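Inside the Cladolwood workshop: an interview with the build lead
8 July 2026 edition, members' bulletin

The shared workshop at Cladolwood is now in its second year of work on hand-held grippers, built by members in their own time and on a modest budget. The bulletin met the lead of the build group, who asked to be referred to by role only, to discuss the progress made and the work that remains.
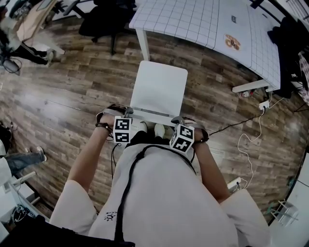
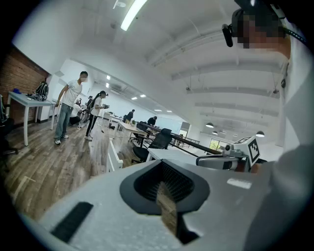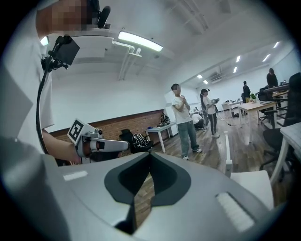 Grippers with their printed marker cubes, at the Cladolwood workshop.

The project began, according to the build lead, with a single pair of grippers made on a kitchen table. "The first pair was far too heavy. One could hold them for a few minutes and then the wrists gave up. We took them apart and started again with the handle, and the jaws came a good deal later."

Members were invited to join in October, when the group moved its parts and tools into the shared room. There are now 12 regular members, of whom 8 had never used a soldering iron before they joined. The room is booked by the evening, and each booking is entered in the workshop register.

Asked which part had taken the longest, the build lead pointed to the cubes mounted on top of the grippers. "People assume that it must be the motors or the wiring. It was the cubes. The pattern has to be printed square and stuck down flat, and if a corner lifts, the position readings drift. We must have thrown away some 20 of them before we settled on a method."

The housings are a joint effort with Skilleteck, a small firm at Futholm which lends the group time on its printers. The current shell is the fourth version. The build lead described the third as "a perfectly good shell that could not be opened once it had been closed", and it was withdrawn after one evening.

Cables remain a matter of some debate within the group. Several members would like to do away with them altogether, while others prefer a wired connection that can be checked by hand. "I am on the side of the cable – at least for now," the build lead said. "When a reading stops, I want something I can follow with my finger."

The records of each session are kept on a machine known as Rutherford, named after the road where the group first met. It holds 371 sessions to date, each with a short written note. The notes are of uneven quality, and members have been asked to write at least two full sentences.

The next stage is a lighter jaw, to be tested over the summer. Drawings are pinned up by the parts cupboard, and comments may be left in pencil.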